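5. Choosing the chores for your robot

Before you start the set-up, please read this section to the end. Many owners of the Purkosine arm ask us which work it can already do in the home or in the shop. The answer is mixed, and we prefer to tell it before you plan your first week.

5.1 What you can expect today

Wiping a flat table, carrying a light box and putting cups on a shelf work well in most rooms. Folding clothes is slow. Work with cords, cables and loose parts is still difficult, and you should stay near the arm during it.

5.2 Teaching a table chore

1. Clear a table and put only one object on it.
2. Take one hand gripper in each hand. Check that the marker cube on each gripper is clean and not covered by your sleeve.
3. Sit or stand so that both grippers reach the object without stretching.
4. Touch the object from both sides, then move it slowly to the new place.
5. Put it down, open both grippers and wait 2 seconds.
6. Repeat from step 4. Change the starting place a little each time.

Note: A desk telephone is a good object for the second day. The base is easy, but the handset and the coiled cord are a real test.

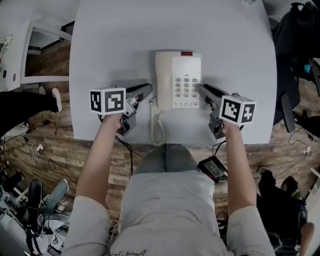
For a simple object, 700 repeats are normally enough. For an object with a cord we advise more, and with different people, because every person holds the grippers in another way. Benedito Assunção from our Plesport workshop divides the work into short sessions and makes a pause between them — tired hands teach bad movements.

CAUTION: Keep the gripper cables away from your feet and from chair wheels.

CAUTION: Do not teach with glass, knives or hot liquids.

5.3 When the arm fails

If the arm misses the object 4 times one after another, press Stop and go back to step 1. Do not make the speed higher. If it drops the object during the carry, lower the speed by one level and add new repeats with the same object.

Cleaning under an object with a cord is not supported in this version. For this chore, please continue to use your own hands.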